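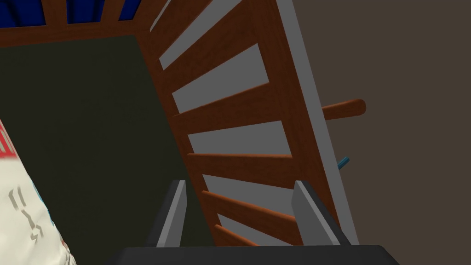

Wrist view from the Venckus simulator, with the gripper open over a slatted wooden rail.

Review: Flakesska household arm package, seen at the Stitlow open day

I went to the Stitlow open day in March expecting to be sold something, and I was. The Flakesska package is a training kit for robot arms that are supposed to work in ordinary homes. You get the simulator (Venckus), a library of furnished rooms, and a license to run what you train on one arm. Stitlow wants small labs and serious hobbyists to buy it. I teach evening classes in this stuff, so I guess I'm the customer.

The morning was all simulator. Menaka Gunawardena ran it from a laptop hooked up to a projector, and she was good: quick, no script, happy to be interrupted. She spent most of her slot on the nursery room. I'll give them credit for picking a crib. Slats are a miserable thing for a gripper. There's a gap wherever you don't want one, and a pair of flat fingers can slide between two bars as easily as close on one.

Venckus draws it well enough. The wood has a slight shine, and the blue fabric behind the spindles even has soft folds in it. The floor is a plain dark slab, though, and I don't know many floors like that. Mine has a rug, crumbs and a charger cable. When I asked about clutter, I was told the room library has "levels." The levels cost extra.

Speed is fine. The nursery loaded in 17 seconds on her machine, and switching to the wrist camera was instant. I liked that the wrist view keeps the fingers in the picture. Too many simulators give you a floating eye with no hand attached, and then your students wonder why nothing transfers.

After coffee we moved next door for the real arm, an Irum bench model. We had been promised 25 minutes and got closer to ten. It picked up a wooden block, put it down, and picked it up again. I asked if we could see it take hold of a rail like the one on the screen. Nusrat Haque, who was running the bench, said the crib policy was "simulation only for now." She was straight about it, which I appreciated. The brochure is less straight. It has the word "proven" on the cover.

The base license is 300 a month with two rooms. Extra rooms are 20 each, per month, and you'll want them.

Good: setup looks painless, the wrist view is useful, and the staff answer questions.

Bad: bare floors, paid clutter, and no real-world run of the one task worth seeing.

I'd take a free trial if they offered one. They don't. Until somebody shows me that arm holding an actual crib rail, my class is staying with what we have. Parking was free, and the sandwiches were gone by noon.

Two and a half stars.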